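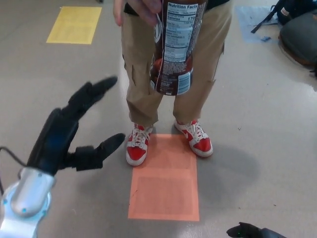

4.2 Setup and daily care of the handover station

The handover station at Trosilitz is the simplest of our setups, and for that reason it was the one we neglected longest. A single robot stands at a fixed spot and takes a drink bottle from a person who stands at one of the paper markers taped to the floor. Figure 3 shows a trial at the orange marker, with the robot's black hand open and the bottle still held upright by the neck. We settled on colored paper after trying chalk, and we have grown quite fond of it – it costs next to nothing, and the head camera finds it easily on our light gray floor.

Figure 3. Handover at the orange marker, seen from the robot's head camera. The person stands with both shoes at the far edge of the sheet.

Most of the care goes into the hands. Mared Sayce, who kept the station running through January, began each morning by opening and closing both hands with nothing in them and listening for the slight tick that a tired thumb joint makes. She then followed the cable at the back of each hand with a fingertip, feeling for stiffness, and only after that loaded the Cuverik calibration routine. The routine asks the robot to point at 7 places on a marker, and if any finger strays by more than 3 mm we run it again before anybody is invited to stand on the floor.

We did have one proper repair. After 160 handovers the left thumb began to close late, so that bottles tilted toward the palm and now and then slipped. Mali Gittins took the hand off at the wrist, found a tendon that had worked itself slack, and tightened it with the hand clamped in a padded vise. The job took an afternoon, a good part of it spent hunting for the right driver, and we now keep one in a drawer beside the station. The thumb has closed on time since then, though we still check it weekly.

The paper wants looking after too. Corners lift where people turn on their heels, and we replace a sheet every seven days whether it looks worn or not.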